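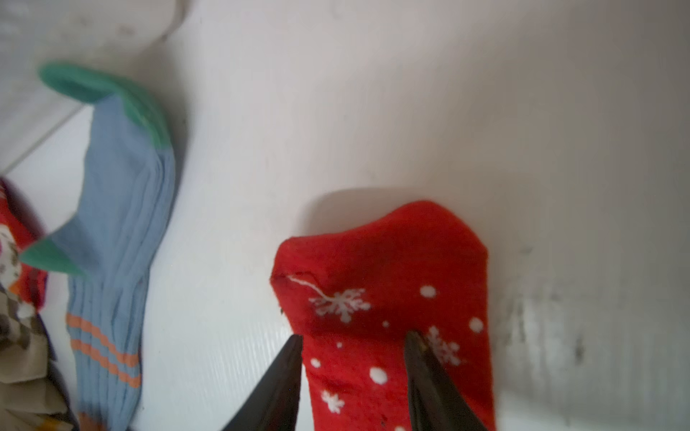 红袜子上的白雪花，和机器人的两根手指

最后更新：2026年9月10日，星期四

机器人是怎么学会叠袜子的？

你会叠袜子吗？我猜你会，而且我猜你早就忘了是谁教你的。可能是奶奶，可能是爸爸，反正有人坐在床边，拿起一双，一卷，一翻，好了。你看了几遍，自己试，试得歪歪扭扭，后来就会了。

我的工作呢，就是坐在床边的那个人。只不过我教的学生没有眼睛鼻子，只有一条长长的胳膊，胳膊末端长着两根手指。我们组叫它Bomero。（这名字谁起的？问了一圈，大家都说是别人起的。）

我叫Signe Bjarnason，在Neltbridge上班。上个月有个小朋友写信问我：“机器人的脑袋里是不是有一本叠袜子的说明书？”这个问题特别好，我回信写了四页纸，写完觉得可以让更多人看看，就有了这一篇。

先说说明书行不行

我们来试试看，假装你要给机器人写一本说明书。

第一步：拿起袜子。

等一下！从哪儿拿？袜口还是脚尖？手指要张多开？往下伸多少？如果袜子是皱的呢？如果两只叠在一块儿呢？如果袜子底下还压着一只呢？

你看，才第一步，就冒出这么多问号。我的同事Roman Michalski刚来的时候不信邪，真的写过这么一本，写到“袜子翻了一半”那一章就写不下去了。袜子这东西太软了，你每放一次，它就换一个样子。积木就乖多了，方的永远是方的，放哪儿都是方的。所以很早以前的机器人搬箱子、拧螺丝都很棒，一碰到布就发愁。

那怎么办？我们就换一个办法：做给它看。

第一种办法：手把手

你学写毛笔字的时候，老师有没有握着你的手一起写过？横，竖，撇，捺，老师的手带着你的手走。教机器人也可以这样。

我站到机械臂旁边，按一个按钮，胳膊就变“软”了，可以随便推着走。我抓着它，把它带到袜子上方，往下，手指合拢，捏住，提起来，挪到旁边，放开。整个过程里，胳膊的每个关节都在记数字：我现在弯了多少，刚才弯了多少。关节就像你的肩膀、胳膊肘和手腕，Bomero的胳膊一共有7个。你可以数数自己的，看看能数出几个来。

手把手的好处是直接，你推它就走，不用学什么新本领。坏处嘛，第一是累，推一上午胳膊酸得连水杯都不想端。第二是我自己老挡在那儿！Bomero的手腕上装着一个小小的摄像头，它要靠这个看袜子。我一伸手，画面里就多出一只人的手，可是等它自己干活的时候，又没有这只手了。它会糊涂的。

第二种办法：遥控

所以我们更多的时候用遥控。大人管这个叫“遥操作”，你记不住也没关系，就叫遥控好了。

我面前有一条小胳膊，跟Bomero的大胳膊长得很像，只是小一号，也轻得多。我动小胳膊，大胳膊就跟着动。我往左，它往左；我手指一捏，它的手指也一捏。第一次玩的人都会笑出声来，真的，我见过好几位很严肃的叔叔阿姨，坐下来两分钟就咯咯笑。

不过很快就笑不出来了，因为袜子夹不起来。

难在哪儿呢？你用自己的手指捏袜子，皮肤会告诉你：碰到了，碰到毛毛的了，捏紧了，滑掉了。遥控的时候这些感觉几乎都没有。你只能用眼睛看，猜手指尖离桌面还有多远。高一点点，捏了一团空气。低一点点，手指就戳到桌子上，咚的一声，Prys Llewellyn就会从隔壁探出头来看我。桌子是他装的，他很心疼。

想知道这是什么感觉，你可以在家试一试：

戴上一副厚手套，最好是冬天玩雪的那种。只用大拇指和食指。闭上一只眼睛。然后把桌上的一只袜子夹起来，放到另一只袜子旁边，要放平。

试过了吧？比想的难吧？我第一次试的时候把袜子弄到地上去了。

一次不够，要好多好多次

做给它看一遍，叫做一次“示范”。一次示范里面有手腕摄像头看到的画面，还有每一刻胳膊在哪里、手指张多大。画面和动作排在一起，就像连环画下面配着字：看到这个样子，就这样动。

可是只看一遍，Bomero只会一件事：在一模一样的地方，夹一只摆得一模一样的袜子。你把袜子往旁边推一点，它就还往老地方伸手，夹了一把空气，还特别认真地把空气放到旁边去。（我第一次看到的时候笑了好久，后来觉得它有点可怜。）

所以要换着花样来。袜子竖着放，斜着放，脚尖朝上，脚尖朝下。有时候两只挨得很近，有时候离得远远的。颜色也要换，带圆点的、带雪花的、带条纹的都来一点。

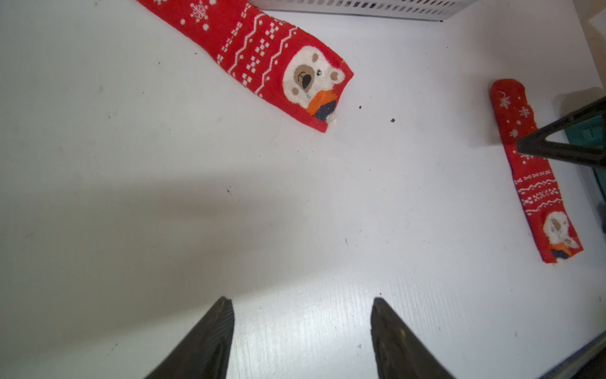 每次开始之前，我都会把袜子重新摆过。要是每次都摆得整整齐齐，它学到的就是“世界上的袜子都整整齐齐”。你去看看你的抽屉，是这样吗？反正我家的抽屉不是。

圣诞袜是我最喜欢的教材。花纹多，白的红的挤在一起，上面要是再缝一个毛茸茸的小动物，那就更有意思了。你想啊，一样是袜子，有的地方平平的，有的地方鼓出来一块毛，手指碰到那里，跟碰到别处很不一样。夹的时候我会绕开毛毛的脸，去找比较平的地方下手。这个“绕开”我没有用话告诉过Bomero，我只是每次都这么做。看得多了，它也慢慢学着往平的地方去。

到现在为止，我们给这个叠袜子的任务攒了153次示范。刚攒到70次的时候，我们让它自己试过一回，它能把袜子夹起来了，可是放下的时候老是团成一个球。后来我们多做了一些“慢慢放”的示范，袜子就摊开得好一点了。

做错了怎么办？

有个小朋友问过我：“你教的时候手滑了，是不是就得重来？”

看情况。要是我整个搞砸了，把袜子甩飞了，那一次就不要了，删掉。但要是我只是夹歪了一点，然后把手指张开，挪一挪，重新夹好，那这一次我会留着，而且很宝贝。

因为Bomero自己干活的时候也会夹歪呀！要是它从来没看过“夹歪了以后怎么办”，它就傻在那儿了。你学骑车的时候也是，光看别人骑得稳稳的没什么用，你得知道车往左边倒的时候该怎么扭回来。

所以我有时候会故意夹歪一次。Mieczysław Zieliński管这叫“专业出错”。他负责检查所有示范，一次一次地看过去，给每一次打上记号：好的，凑合的，不要的。他的记号是小圆圈，我的示范里“凑合”的圆圈比较多，我们为这个吵过架，最后我请他喝了一杯热巧克力。

那它到底懂不懂袜子？

这个问题我想了很久，我把我知道的告诉你。

Bomero不知道袜子是穿在脚上的。它没有脚，也没觉得冷过。它也不知道雪花是什么、圣诞节是哪一天。它看到的是一张由好多好多小点点组成的画面，然后它会猜：像这样的画面，教我的那个人接下来是怎么动的？猜完就动一点点，再看一眼，再猜，再动一点点。一秒钟里要猜很多回，所以我们看起来它是顺顺当当地伸过去了。

这跟你学东西有一点像，也有很不像的地方。你看奶奶叠两遍就会了，还能马上想到手套也可以这么叠。Bomero看了一百多遍，给它一副手套，它还是会愣住。所以下次有人说机器人比小孩聪明，你可以问问他，那它会叠手套吗？

几个常用的词

示范：做一遍给机器人看，同时把画面和动作都记下来。

夹爪：机器人的手。Bomero的夹爪有2根手指，跟筷子有点像，不过比筷子粗。

遥操作：人在一边动，机器人在另一边跟着动。

关节：胳膊上能弯、能转的地方。

你们寄来的问题

“机器人会累吗？”
不会像我们那样腰酸背痛，不过马达用久了会发热，我们会让它停下来歇歇。歇的时候我去吃饼干。

“我长大了可以做你这样的工作吗？”
当然可以！你手要稳，还要不怕无聊，因为同一只袜子可能要夹一整个上午。喜欢玩遥控车的小朋友上手特别快。我们这儿夹得最准的Zbigniew Sobczak，小时候就天天玩这个。

“它什么时候能帮我收拾房间？”
哎呀，这个我可不敢答应。收拾房间比叠袜子难好多好多，床底下那一堆连我都要想一想。你还是先自己来吧。

“袜子用完了给谁穿？”
没人穿，它们就住在实验室里，被夹来夹去。有一只已经起球了。

“可以给它看我的袜子吗？”
可以呀！12月我们打算多教一些冬天的厚袜子，你可以把你最喜欢的一只画下来寄给我，要画清楚花纹，正面反面都画。画得特别难夹的，我会挑几张贴在Bomero旁边的墙上。请不要寄真的袜子，上次收到一包没洗的，Prys到现在还在提。

相关文章
· 机器人为什么害怕毛巾？
· 手腕上的眼睛：摄像头装在哪里最好
· Pustton是谁？认识我们会倒豆子的机器人
· 在家玩：用两支铅笔当夹爪
· Henao的第一天：一条新胳膊开箱记
· 小读者来信精选

联系我们：请让爸爸妈妈帮忙写信给Neltbridge儿童科学栏目　|　© 2026 Neltbridge 版权所有　|　返回顶部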